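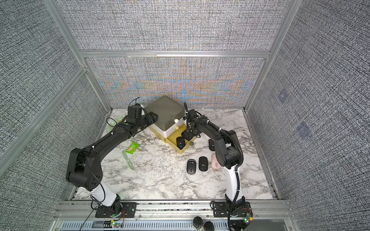

Figure 1. Two robot arms on an aluminum rail at the front of a marble-patterned tabletop.

Home Articles Issues Authors Search

Reading time: 5 min

4. Export licensing and the timing of regional realignment

Beatriz Carrilho and Evelien Verstraete

4.1 Licensing decisions as a signal

The previous section treated troop commitments and aid transfers as the main measures of a state's regional posture. Both have a weakness. Troop commitments change rarely and are often announced long after the decision, and aid is reported by calendar year, so that a shift in March and a shift in September look the same in the data. Export licenses for dual-use goods are issued one at a time and carry a date. A ministry that wants to mend relations with a neighbor can start approving applications well before a minister travels, and one that wants to apply pressure can let applications sit without ever announcing a refusal.

We use the license register kept by the trade ministry of Nimumar. The register lists 500 applications for goods in the automation and machine tool categories. Of these, 333 were approved, 78 were refused, and the remainder were withdrawn or still pending when the register was closed. For each application it gives the filing date, the decision date, the category code and the destination, but not the name of the applicant. Values are given in bands and are not used here.

4.2 Coding

Each application was assigned to one of two periods, before or after the signing of the Madon protocol, by its decision date. Applications filed before the protocol and decided after it were assigned to the second period, on the view that the decision and not the filing reflects policy. Pending cases have no decision date and were dropped from the main tables. They return in the waiting-time estimates below, where they are treated as censored.

Destinations were grouped by their standing with Nimumar at the time of decision: treaty partner, neutral, or party to the Dokik maritime dispute. The third group is the one of interest. Its members were under informal restriction for most of the first period, although no published rule said so. We coded standing from treaty texts and embassy status alone, and did not use press reports, which tend to record a change in relations only once a leader has commented on it.
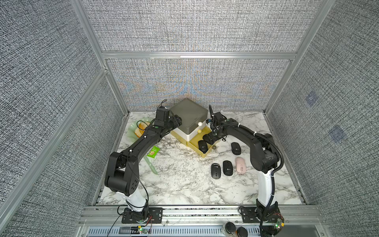 Withdrawn applications raise a separate problem. An applicant who is told in private that a license will not be granted has good reason to withdraw, and the register then shows no refusal. Carvalho's earlier work on transit permits counted all withdrawals as refusals, which overstates restriction where firms withdraw for commercial reasons. We report results both ways. The direction of the main finding does not change, but the estimate for the first period is less precise when withdrawals are left out.

4.3 Waiting time

The approval rate is a blunt measure, and officials can hold it steady while slowing the process down. We therefore also model the time from filing to decision. For treaty partners the waiting time is flat across both periods. For parties to the Dokik dispute it falls after the protocol, and the fall begins before the first exchange of ambassadors. Neutral destinations show a small increase, which may reflect staff being moved to the backlog.

Two limits should be noted. The register covers one state, and its licensing office is small enough that a change in personnel could produce part of the pattern. Category codes were also revised once during the first period, and some applications moved between automation and general machinery as a result. Excluding the affected codes leaves the ordering of the three groups unchanged.

Section 5 compares these dates with the record of ministerial visits.

Related articles
Port concessions and the cost of neutrality
Who restores relations first? Embassy reopenings after regional disputes
Transit permits as an instrument of pressure
Reading aid budgets month by month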